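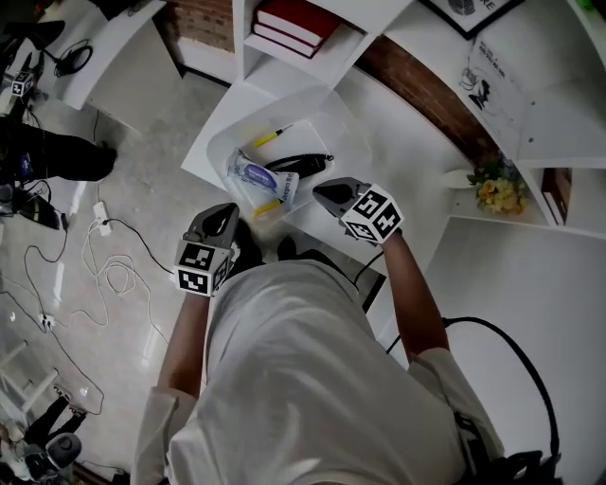 Drendberg Agreement

The Drendberg Agreement is a work-sharing agreement between the pump and compressor maker Starkeck and the employees of its main plant in Drendberg. Under its terms the company shortened the working week for everyone on the site when orders fell, and in return gave up the right to lay off permanent staff while the shorter week was in force. It is one of the most closely studied arrangements of its type, and for good reason: it was written in plain language, largely by people who worked on the floor, and much of its wording has been borrowed by other plants.

The agreement is often called simply "the Thirty-Six," after the 36-hour week that it introduced.

Background

Starkeck was for decades the largest employer in Drendberg. At its height the plant had 2,000 people on the payroll, divided among a foundry, a machine shop, two assembly halls and a test building by the river. Many families had members in several departments at once, and the shift whistle could be heard as far as the railroad yard in Cele, the next town down the valley.

The plant's orders had always gone up and down with the building trade. The usual answer to a slow winter was a round of layoffs by seniority, followed by recalls in the spring. The system was simple, but it had costs on both sides. Younger workers were let go nearly every year, and a good number of them found jobs elsewhere and did not come back. The machine shop felt this most sharply. Setting up the big boring mills took a long time to learn, and foremen complained that they were training the same positions over and over.

When a major customer, the irrigation firm Viteck, moved its purchasing to a cheaper supplier, management announced that the next layoff would be larger than usual and that not all of those affected could expect a recall.

Origins of the proposal

The idea of sharing the remaining hours came from Meriem Mahrous, a coremaker in the foundry, who brought it to a union meeting in the form of a single handwritten sheet. Her arithmetic was wonderfully clear. She took the number of hours the company wanted to cut, spread it over every name on the seniority list, and arrived at a reduction of 4 hours a week per person. The sheet was copied and passed around the plant within a day, and a framed copy later hung in the union office.

Support was far from automatic. Employees with long service stood to lose pay in order to protect people with very little, and several spoke strongly against the plan. Tarek Slaoui, then chair of the bargaining unit, was at first among the doubters. He changed his mind after a series of small department meetings in which older workers raised an argument he had not expected: that many of them had sons, daughters or nephews at the bottom of the list, and were already helping them through each winter layoff out of their own wages.

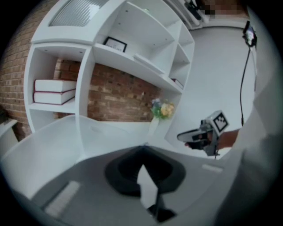 White open shelving against a brick wall, with books and a small framed picture.

Negotiation

Talks began in May and continued through the summer. The company was represented by its plant manager, Abdelghani Ashour, who had started at Starkeck as a draftsman and knew a large part of the workforce by name. Ashour was sympathetic to the plan but worried about benefits, which cost the company the same per person regardless of hours worked.

The breakthrough came from the payroll department. Houda Morsy, a payroll clerk, had kept careful records of what the yearly layoffs really cost, including severance, retraining, scrap from inexperienced operators, and overtime paid in the spring while recalled crews got back up to speed. Nobody had asked for these figures before, and they were a delight to the union side. They showed that keeping the full workforce on shorter hours would be a little more expensive in the first winter and cheaper in each one after that.

The remaining dispute concerned Fridays. Management preferred to shorten every shift slightly, which would have kept the assembly halls running five full days. Employees overwhelmingly wanted the time in one piece. The compromise closed the plant at midday on Fridays, with the foundry on a rotating schedule so that the furnaces could be held at temperature.

The agreement was ratified on 13th September, at a Sunday meeting held in the gymnasium of the Drendberg high school so that all shifts could attend together.

Terms

The signed text is only 8 pages long, including the signature page. Its main provisions were the following.

The standard week was set at 36 hours whenever the order book stayed below an agreed level for two months in a row. It returned to 40 once orders had recovered for the same length of time.

No permanent employee could be laid off for lack of work while the shorter week was in effect. Dismissal for cause was not affected.

Health coverage and pension credits continued at the full-time rate. Wages were paid for hours worked, with a small supplement from a fund to which both sides contributed during busy periods.

Salaried staff, including managers, took the same percentage reduction as hourly employees. This clause was added late and was reportedly the one that won over the test building, where feeling against the plan had been strongest.

Order figures were to be posted on the notice boards every month. Before the agreement, they had been treated as confidential.

Effects

The shorter week came into force that winter and was used repeatedly in the years that followed. Turnover among machinists fell sharply, and the plant was able to run a proper apprenticeship program again. Taha Morsy, Houda's younger brother, was in the first group of apprentices and later became head instructor. His course notes on setting up boring mills, typed on his kitchen table and illustrated with his own excellent pencil sketches, remained in use long after the machines themselves had been replaced.

The free Friday afternoon changed the town as well. Stores along Foundry Street moved their late opening from Thursday to Friday, the municipal pool added a family session, and the amateur soccer league, which had been close to folding for lack of players, grew large enough to need a second division. The plant's brass band -- a fixture of Drendberg parades since the company's early days -- also took to rehearsing on Fridays, and by most accounts got a good deal better.

Not every result was welcome. Households relying on a single Starkeck wage felt the loss of pay keenly, and the supplement fund ran low during one long slump. Some employees took second jobs on Friday afternoons, which the local building trades saw as unfair competition. There were also complaints from suppliers in Cele, whose trucks had to be turned around before noon.

Later revisions

The agreement has been amended several times. The best-known change allowed employees within a few years of retirement to stay on shorter hours permanently if they spent part of the week teaching. Take-up was high, and it gave the apprentice school a remarkable staff, with pattern makers, welders and test engineers all working out of one long room above the stores.

A second revision replaced the fixed order level with a rolling average, after a single large export contract switched the whole plant back to full hours for a few weeks and then out of them again.

Influence

Copies of the agreement circulated widely among unions and plant managers in the region, helped by the fact that it could be read in one sitting. Slaoui, who became a tireless speaker on the subject after his retirement, liked to bring Mahrous's original sheet along and pass it through the audience. It is now kept in the Drendberg town archive, together with Houda Morsy's payroll ledgers and the minutes of the department meetings.

See also

Apprenticeship
Furlough
Seniority
Short-time working
Work sharing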